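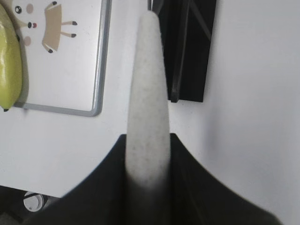

Storkia Tabletop Objects is a list of small household things kept for sorting and naming work, with one row for each thing. It covers desk supplies, kitchen items, toys, play food, and a fair number of pieces that don't belong to any of those. The naming rule is to write down what can be seen and stop there. A long white piece that narrows to a rounded tip, with fine gray speckles, goes in as "white tapered piece, speckled," and the material column stays blank until someone has checked it. The small whiteboard with the silver metal frame goes in as "whiteboard, small," and the cartoon animal with pink cheeks goes in the markings column. Yellow-green fruit is "fruit, yellow-green" unless the kind is certain.

Shares 3

Contents

The current list has 867 rows. Of these, 504 have a checked material and 582 have a checked size. Many rows have both. A blank cell means not checked. It does not mean unknown or none.

The files are:
objects.csv, the main list
names.csv, older names and what they were changed to
shelves.csv, where each thing is stored

Columns in objects.csv

id: a plain number, never reused
name: general word first, then color or size
material: only if checked by hand
size: longest side, in inches
markings: drawings, labels, stickers, printed text
group: Badon, Prukari, or Quiroga

The groups are named after the three storage cabinets. Badon holds desk and drawing things, Prukari holds food and play food, and Quiroga holds everything else. A thing can be moved between cabinets without getting a new id. Update the group column and shelves.csv together.

Known problems

Colors were entered by different people, so "off-white," "cream," and "white" overlap. Whiteboard drawings get wiped and redrawn, and the markings column may be out of date for those rows. Fresh fruit gets replaced and keeps its old row if the kind and color match. Some sizes entered before November were in centimeters, and a few of those may have been missed.

Changes

June 13, 2025: split play food from real food, merged duplicate marker rows, fixed shelf codes in Quiroga.

Send corrections to Telma Troncoso with the id and the column name. New rows need a name and a group. The other columns can wait.

Comments 0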